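Gisik Kitchen Practice Pack – Rules and Checks for Arm Work in Home Kitchens

Product page
Maker: Nidstead
Format: rule set, check sheets, simulated kitchen scene
Current edition: February
Works with: the Lasau controller and any controller that can read a plain rule file

Overview

The Gisik Kitchen Practice Pack is a set of working rules for robot arms that handle cups, bowls and racks in a household kitchen. It comes with a simulated kitchen so that a team can run each rule before an arm is bolted down in a real one. The pack is written for integrators, test labs and the people who sign off on an installation.

Most shop-floor rules assume a fence, a fixed part and a trained operator. A kitchen has a counter that gets cleared and refilled all day, a dishwasher door that swings into the walkway, and people who did not read the manual. The pack covers that gap. It does not replace the risk assessment required where you operate, and it is not a certificate of anything.

What is in the pack

Rule book, 39 rules in 6 sections
Printable check sheets, one per section
Rule file for import into the controller
Kitchen scene with dishwasher, sink, counter, espresso machine and built-in oven
Fault scripts for the kitchen scene
Blank incident and near-miss log

The 6 sections are Reach and Clearance, Carrying, Doors and Racks, Heat and Liquids, Stopping and Restarting, and Records.

Section 2: Carrying

The carrying rules deal with anything held in the gripper between pick and place. They are the most used part of the pack, and the part that existing customers asked us to rewrite for this edition.

Rule 2.1. An open vessel is carried upright from pick to release. The controller treats every cup, mug and bowl as full unless a person has confirmed otherwise for that job.

Rule 2.2. When a vessel crosses the edge of a counter, the arm slows to its counter-edge speed. The edge zone is drawn on the map by the installer and checked by a second person.

Rule 2.3. The arm does not pass a held item over an open appliance if a path over the counter exists. If no such path exists, the job is split and the appliance is closed first.

Rule 2.4. Grip force is set per item class. A single force for all items is not accepted.

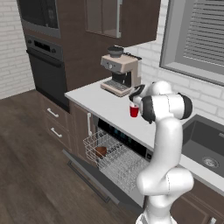
Carrying check in the kitchen scene: red cup held upright at the counter edge, espresso machine behind, dishwasher open.

Rule 2.3 fails more often than any other on a first run. Planners like the short way, and in a compact kitchen the short way often goes straight over the dishwasher. The kitchen scene places the dishwasher under the counter, close to the sink, so that the conflict comes up early and has to be dealt with in the job plan.

Rule 2.4 needs an item list before you start. A blank list is supplied. Fill in what the household or test kitchen really uses, including the odd pieces. Thin plastic cups should have their own line.

Section 3: Doors and Racks

A fold-down door is an obstacle, a trip hazard and a lever all at once. The rules treat it as a moving part of the work area for as long as it is open.

Rule 3.1. The arm may reach into an open dishwasher only when the door is fully down. A half-open door counts as closed.

Rule 3.2. No link of the arm rests on the door, the door handle or a rack. Brief contact is logged as a near miss even when there is no mark or damage.

Rule 3.3. One rack is worked at a time. If both racks are out, the job pauses and a person is asked to push one back.

Rule 3.4. The wrist approaches a rack from above where the counter allows it. Side entry needs its own clearance check.

Rule 3.5. The planner models wire racks as solid blocks for travel moves and as open grids only for the final approach. Switching between the two models is written to the log.

Rule 3.6. An item that is mostly hidden by the arm or by other dishes is not picked on the first look. The arm backs out, looks again and then decides. 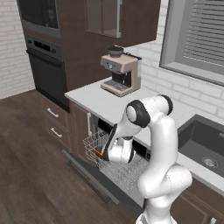

Reach into the dishwasher with the door folded down. The wrist and forearm cover much of the rack area.

Rule 3.6 came out of work by Sorin Softić at the Obradović test kitchen, who went through logs of failed rack picks and found that a large share began with a partial view. The rule adds time to each job. Teams that want it off may turn it off for empty-rack work only, and the change has to appear in the record.

Rule 3.5 is a frequent question in support. A solid block is the safe choice when the arm is traveling, and it costs little. Close to the item it becomes useless, as nothing in the rack can be reached without entering the block. Set the switch distance during commissioning and leave it alone after that. Do not tune it job by job.

Section 4: Heat and Liquids, in short

Espresso machines, ovens and dishwashers are all treated as hot for a fixed time after use. The default is 20 minutes. It can be made longer in the rule file and cannot be made shorter. Steam wands have a keep-out zone at all times, whether or not the machine is on. The sink is an allowed drop zone for empty vessels and a forbidden one for anything with a blade.

The arm does not turn on a faucet unless the installation has a drain check.

Section 5: Stopping and Restarting, in short

Every stop leaves the gripper in its current state. An arm that opens its gripper on a stop will drop what it is holding, and in a kitchen that is often glass over a hard floor. Restart is always by a person, always at reduced speed, and always begins with the held item being set down on the counter. The stop control has to be reachable from both sides of the open dishwasher door.

Using the simulated kitchen

Run the scene before the real installation, then again after any change to the gripper, the base position or the item list. Suggested order:

1. Import the rule file and confirm that all sections load.
2. Set the base position to match your drawing. Do not leave the default.
3. Run the carrying checks with the dishwasher closed.
4. Run them again with the door down.
5. Run the rack checks, one rack at a time.
6. Run the fault scripts: dropped item, blocked door, lost view, person in the walkway.
7. Save the log and attach it to the check sheet.

The scene ships with up to 700 recorded start positions for cups and bowls. Use the full set for sign-off. A smaller set is fine for daily work.

A pass in simulation is a condition for starting real trials. It says very little about friction, worn racks or a door hinge that has gone slack, so the check sheets have a separate column for the real kitchen. Both columns need initials. We do get sheets back with one column filled in and an arrow drawn across to the other – these are returned.

Good practice notes

Mark the door swing on the floor with tape during trials. Remove it only when everyone who uses the kitchen has worked alongside the arm.

Keep the counter edge zone clear of loose items before each run. A sponge left at the edge is enough to spoil a release.

Keep one person in charge of the rule file. Where two people edit it, use the change sheet at the back of the rule book.

Write near misses on the same day. Short notes are fine.

Check window blinds and lighting when the arm relies on cameras. Run the rack checks once in the morning and once after 4 p.m. if the kitchen has a window near the sink.

Requirements

A controller that can import a plain text rule file
A simulator that can load the supplied scene (see the compatibility sheet)
A force-limited gripper with position feedback
A wired stop control

The pack is not suited to grippers that lose their hold when power is cut. Vacuum grippers are outside its scope.

What changed in this edition

Carrying section rewritten, with the counter-edge rule now separate from the speed rule
Rule 3.6 added
Hot-time default made a fixed minimum
Near-miss log reduced to a single page
Scene: dishwasher racks can now be moved separately
Spelling of item classes made the same across the rule file and the check sheets

Users of the previous edition should not mix check sheets. Rule numbers in section 3 have moved.

Ordering and updates

The pack is licensed per site. A site is one address, with any number of arms. Updates within an edition are free, and a new edition is offered to current license holders at a reduced price. Printed rule books are available in English and come spiral bound. Commissioning support can be booked through Nidstead or through your Lasau dealer. Please have your base position drawing and your item list ready when you book.

Related items

Gisik Laundry Practice Pack
Gisik Check Sheet Refill
Counter-edge marking kit
Wired stop control, double-sided mount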